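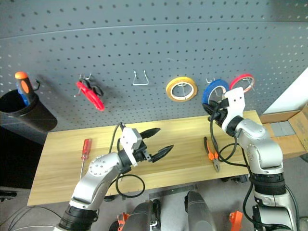
How do you decide what goes on the pegboard and what goes in a drawer?

Whatever gets used more than once a week goes on the board. Everything else goes in a drawer with a label on it. That's the whole system at my bench.

Been asked about this a few times since I posted the new bench setup, so a few notes.

Tape first. Each roll gets its own hook. I used to stack three on one long hook, and the one I wanted was always at the back. Yellow and red have never given me trouble. Blue gets used most and wanders most.

Screwdrivers stand in a black cup hung on the board, handles up. A cup is easier than single holders -- you drop the thing in and go. Two or three drivers per cup is enough. More than that and you're digging.
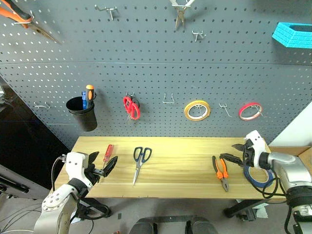
Put the cup where you can reach it without leaning. Mine started 11 inches higher and I moved it down in January. Small change, big difference by the end of a long evening.

Pliers can hang by one handle or sit across a double hook. I do both. Margareta Ilie, who taught me most of this at the Tenthorpe workshop, hangs all hers the same way and says mine look untidy. She's right, but I can find them.

Scissors hang blades down. Red handles stay on the board for paper and tape only. The other pair can cut whatever it likes.

Leave some hooks empty. People fill every one and then have no room when something new comes in. An empty hook also shows you at a glance that a tool is still out.

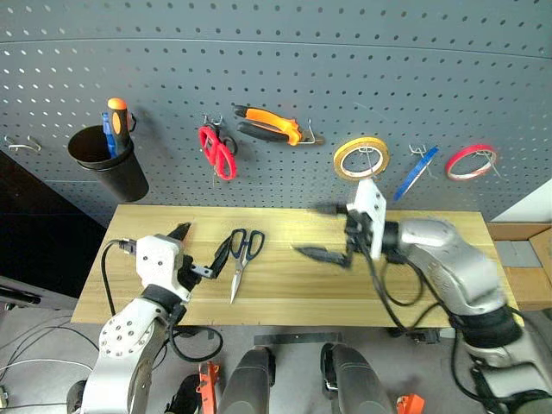 Last thing I do before the lights go off is clear the tabletop. Everything back on a hook or in the cup. It takes me 11 minutes on a bad night, less on most.

I don't draw outlines around the tools. Tried it once with a paint marker, then swapped two hooks and the outlines were wrong -- spent an hour scrubbing them off.

Someone asked about wire hooks or solid ones. I use wire. They bend a bit under anything heavy, so the hammers live in a drawer.

Drawer labels will have to be another thread. I still need to redo half of them.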